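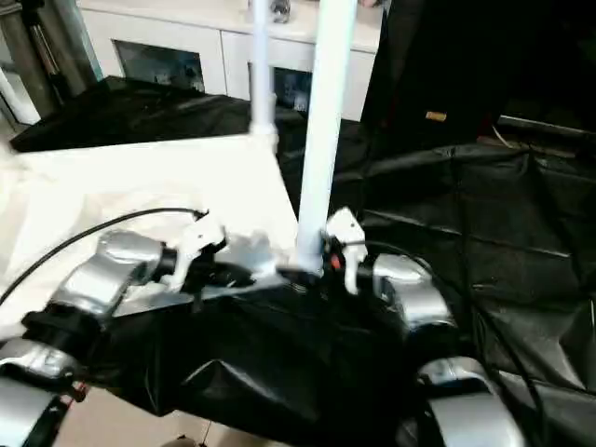

White poles and mounting collar, Bamport workshop.

About Deveck

Deveck assembles and checks small household furniture for retailers who sell it flat-packed or part-built. The company was set up by Zbigniew Dudek and operates from one floor of the former Tomaszewski building in Bamport. Stools and light shelving make up most of the work.

Each product line has a written assembly sequence. For a stool, the sequence covers the base, the sockets and the legs, in that order. Leg fit is checked at the collar before the piece goes on to final inspection.
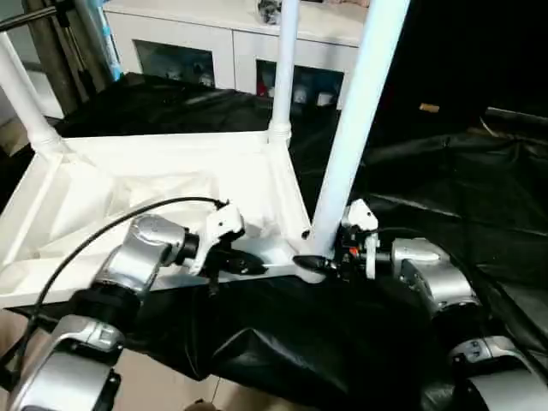 Oliwia Kwiatkowski maintains the sequences and approves any change to them. A sequence is released after 50 complete builds with the same parts list. The current library holds 388 sequences, most of them for plastic and tubular products.

Kestlow is our parts records system. It stores drawings, supplier revisions and inspection notes under one number per part.
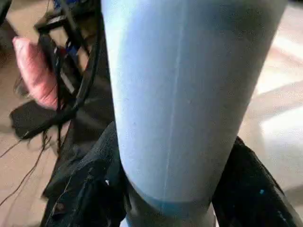
Minimum order is 20 units. Retailers should send one unassembled sample and the printed instructions with the first inquiry. Goods are received at the rear entrance, and on Saturday by appointment only.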